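Workshop tips: trying out two-finger grippers on a bench arm

Last revised 25 October 2022

These notes cover fitting, checking and comparing parallel grippers on a small arm, for sorting and putting away light things at a workbench. They assume the arm is already bolted down and its emergency stop has been tested. Part names are the ones on our shelf; substitute your own.

Before fitting

Write down the weight of each gripper with its pads on. The arm controller needs that figure, and a wrong entry shows up later as drift in hand-guiding mode. Enter the payload again after every pad change. The Cineck pads and the Cornine pads do not weigh the same, though they look alike in the drawer.

Clean the flange face with a dry cloth. Start all the screws by hand, then tighten them crosswise. A cross-threaded flange screw cost us an afternoon in June.

Leave slack in the cable at the wrist. Turn the last joint slowly through its full travel in both directions and watch the loop. If it pulls straight at either end, reroute it before running anything at speed.

Setting the hover height

Set one fixed point above the bin and start every trial from it with the fingers open. Keep the approach well clear of the rim, so that a bad height value is caught in the air. With two arms on one table, park the second one low and to the side and lock it out in software.
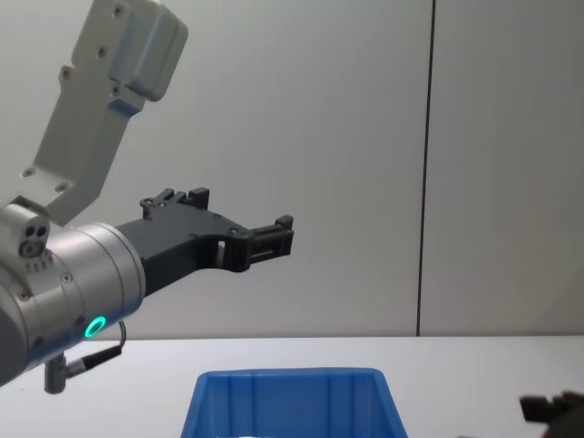 Choosing test items

Use things from the house that vary in stiffness. Our set is a wooden spoon, a rolled dishcloth, a bar of soap in its wrapper and a box of matches. Run 30 picks per item per gripper. Fewer than that and the dishcloth results mean nothing.

Log three things for each pick: item, result, and where it slipped if it slipped. Eino Räsänen keeps his log on paper and types it up later. A spreadsheet open at the bench works as well if the keyboard is out of reach of the arm.

Do not change pads and speed in the same session.

Checking the wrist camera

Open the fingers fully and look at the live view. Both pads should show, with clear table between them. If one pad is hidden, tilt the camera bracket one notch and look again. A slanted horizon is fine; correct the rotation in software and leave the bracket where the pads are visible.
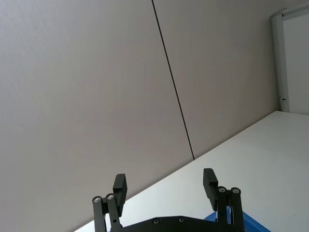 Once the bracket is set, mark its position with a paint pen. Ours crept over several long sessions until we added lock washers. Plain pale surfaces give the camera little to focus on, so put down a printed card when focusing and take it away before the run.

Set exposure by hand. Auto exposure hunts whenever a bright item comes into view, and the pick point moves with it.

Comparing results

The Nistwood gripper closes faster and marks soft soap. The Kallio is slower, holds cloth better and needs its pivots checked after 200 cycles. For spoons there was no difference worth recording. Pad wear was the same on both.

Store used pads flat, in pairs, with the cycle count written on the bag.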